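The Case Against the Remastered Album

Hotmont have reissued Clutorcombe, the second album by the Nernamholm quartet Murakami, and the sleeve sticker promises that it has been "restored". I have played it against my original copy for most of October. My view is that the record has been made worse, and that the word on the sticker should be used with more care.

The original was cut quietly. Its average level sits well below that of most rock albums of its period, and the band used the space. On the opening track the drums enter after a long passage of voice and harmonium, and the step up in volume is the main event of the song. On the reissue that step is hardly there. The harmonium has been brought up until it almost matches the drums, the peaks have been flattened by a limiter, and the whole side plays at one level.

The usual defence is that listeners have changed. People hear music on trains and through small speakers, where quiet passages are lost. I accept the point about trains. It does not follow that the master itself must be altered. Most players now adjust volume from track to track on their own, so a loud master gains nothing in a playlist. It is turned down to match its neighbours and keeps only the damage. 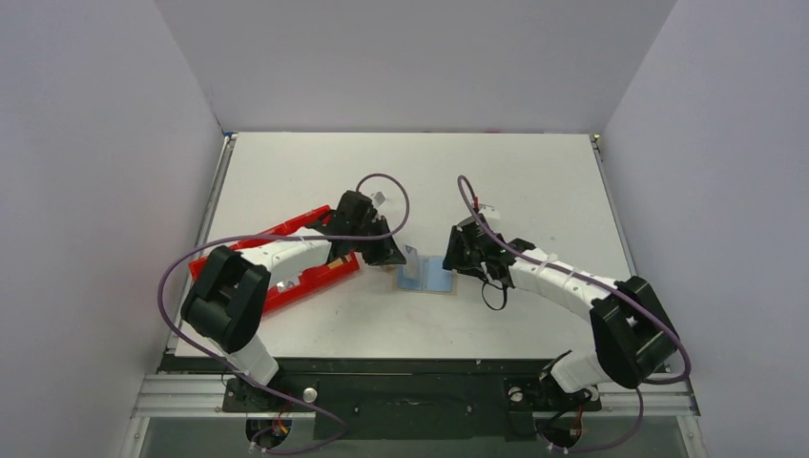
Two arms mounted at the front of a white tabletop.

Noise is the second problem. The tapes had hiss, as tapes do, and the reissue has removed it along with a good part of the room. The cymbals on "Ferry Office" now stop short. The breath before each verse of the closing song has gone, and Esben Brynjólfsdóttir sings with such close, slightly hoarse phrasing that the breath was part of the line. A filter cannot tell a singer's breath from tape noise unless someone sits and listens, bar by bar, and decides.

There are 3 bonus tracks. One is a demo, left untreated, and it is the best-sounding thing in the package. The full set comes in a numbered edition of 2,631 copies with a booklet of 82 pages, in which the mastering is given a single paragraph. It names no equipment, does not say which tapes were used, and gives no reason for the change in level.

I would ask labels for two things. Print the tape source and the processing on the sleeve, in plain terms. Then keep a flat transfer on sale next to the new version, even if only as a download. Until Hotmont do so, second-hand copies of the first pressing are the ones to look for. Mine has a scratch on side two, and I still prefer it.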